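Robotics clubs & student projects > Simulation > Grippers

Wrist camera view in our sim is mostly purple. Move the camera or live with it? 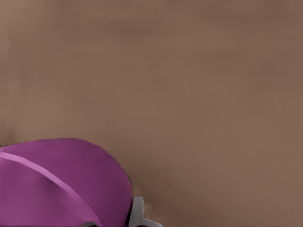
Wrist view in the sim, purple piece at the gripper

Hi all! Our school club is doing a pick-and-place project in simulation this year and I am having way too much fun with it. The team is called Lerkotora, there are 4 of us, and we started in September knowing basically nothing. We have the arm moving from a script now (!!) and we're collecting demos to train a small policy on the wrist view.

My problem is that near the gripper, the purple piece takes up the whole lower left corner and I can only make out one gray finger properly. The rest is brown tabletop. Will a policy learn anything from views like this, or should we move the camera before we record more? We have 233 demos so far and I'd hate to throw them out.

Asked March 6, 2025

Answer 1 (accepted)

Fun project! I wouldn't throw anything out yet. Close views like yours are pretty normal for a wrist camera, and the edge of the purple against the brown is nice and crisp, so there is something to learn from. What that view can't tell the policy is where the target is. All that plain table on the right looks the same wherever the arm happens to be.

What worked for our club (we're Grideo, second year doing this):

Add a second camera, fixed, looking down at the whole table. Keep the wrist one as it is. If your script saved the joint positions and the object poses, you can replay the old demos and render the new view without driving the arm again. We replayed 201 of ours and 167 came out clean. The others drifted and we redid them over two lunch breaks.

Then train once with both views and once with only the wrist, and compare. It's a great thing to put on your poster too!

Libor Havlíček

Answer 2

just tilt the camera up a few degrees, fixed it for me

Answer 3

Agree with the second camera. Also try changing the table color and the lighting a bit between demos. Ours was one flat color the whole time and the policy went completely silly when our coach, Mr. Gunn, swapped the table. Took us a week to figure out why. It's so cool when it finally picks something up though, keep going!

Reply from asker: We did save the poses!! Trying the replay tonight, thank you!

Ikus Help | Contact us | Back to top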